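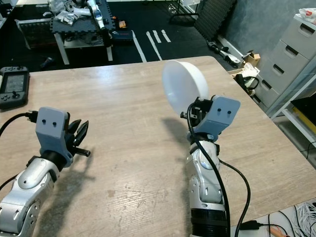

Table top, bowl at the right

Gunton Meditation House – check of the shrine room and the guest kitchen
Date of check: 2018-05-13
Checked by: Lieselotte Hagedorn
Read by: Corrado Pagano

Marks used: OK / to do / not checked

1. Butter lamps and candles
Lamps stand on the metal tray: OK
Distance to the silk hangings: to do
Comment: The hanging at the left side of the altar comes too near to the lamps when the window is open. Please shorten it or tie it back. I have tied it for now with a ribbon, but the ribbon is also silk.

2. Incense
Sand in the burner: OK
Ash emptied: to do
Comment: The ash was up to the edge. Old sticks must go in the tin with the lid and not in the paper basket. We spoke of this already in November.

3. Water offering bowls
Emptied in the evening: OK
Floor under the altar dry: OK
Comment: Two persons should carry the long tray. The step is difficult to see in the early morning sitting.

4. Cushions and mats
Way to the door free: to do
Comment: With 11 mats in each row the last mat lies half in front of the door. I propose 9 in a row and one more row behind. The teacher from Tarnunmont has no objection, he only asks that the middle stays open for prostrations.

5. The large bell
Rope: OK
Hook in the beam: not checked
Comment: I could not reach it, the ladder is still with Buschmann. Until the hook is checked, please ring only the hand bell.

6. Exits and extinguisher
Door to the garden opens from inside without key: OK
Extinguisher in the hall, number 711: OK
Sign over the door: to do
Comment: The sign is covered by the new prayer flags. The flags may hang lower, on the wall. I am told that flags should not touch the ground, so not too low.

7. Guest kitchen, for the shared meal after the chanting
Gas closed: OK
Fridge clean: OK
Offered food marked with the day: to do
Comment: Food from the altar is given out after the ceremony and people do not like to throw it away. I understand this – but rice should not stay overnight on the shelf.

8. Costs
Follidis has made an offer of 499 for new glass lamp covers, with delivery. I find it high. Corrado, please decide before the next retreat.

Remark from C. Pagano: Points 1 and 6 I do myself this week. Covers yes, but first only for the front row. For point 4 please try it once with the evening group and write me how it was.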